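Filed under: Workshop & Craft Room > Tables & Benchtops
Print this page | E-mail to a friend

Brellura Work Table, Matte Beige

I've been selling tables out of this shop for eight years now and the Brellura is the one I end up talking people into more than any other (sorry to everyone who came in for a lamp). It's a plain table. Pale beige top, matte finish, four legs, no drawers, no fancy edge. I love it!

The colour is what gets people in the end. On the website it looks like nothing much, sort of a weak milky tea, and then they come into the showroom and put their hands on it and go quiet for a bit. It's warm without being yellow. You'll notice the tone shifts a little depending on where the light's coming from, greyer on one side and warmer on the other, and that's just how a matte surface behaves. If you want dead-flat white, have a look at the Stindano, but I'll warn you that every speck of dust shows up on it.
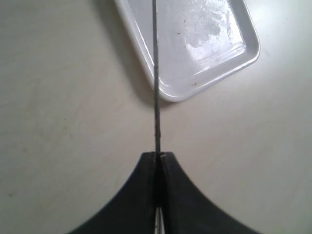 Matte also means no glare, and if you do fiddly work you'll know how much that matters. Skewers, wire, knitting needles, dark thread – anything long and thin and dark stands out beautifully against this colour. I used to do my beading on a glossy black desk and I'd spend half the evening patting about for things I'd put down two seconds earlier. Never again.

Sizes and bits you'll want to know:

Depth: 700 mm
Finish: matte, pale beige
Legs: powder-coated steel, adjustable feet
Assembly: 8 bolts, Allen key in the box
Price: $348, delivery extra outside the metro area

The 700 mm depth suits most spare rooms. I've got mine shoved up against the window and can still get the chair out behind me, though only just. If you're putting it in a garage, do wind the feet down properly, as concrete floors are never as level as you'd think and a wobbly table will drive you round the bend.

For cleaning I use a damp microfibre cloth and a drop of dish soap. Please don't go at it with a scourer, you'll end up with a shiny patch and it won't come back. Texta comes off with a bit of metho on a rag if you're quick about it. The Cilex surface cleaner we stock by the register is fine too, and a bottle lasts me ages.

Boonsong Onsri in our warehouse puts these together for customers who'd prefer not to, and he's far neater at it than I am. Add $200 at checkout for delivery plus assembly and he'll take the cardboard away with him as well. Worth every cent if your flat has stairs!

We've also got the Verbeke stool, which tucks right under with room to spare. It comes in the same beige or a charcoal, and I reckon the charcoal looks better with it, but my sister bought the beige and won't hear a word against it.

Print this page | E-mail to a friend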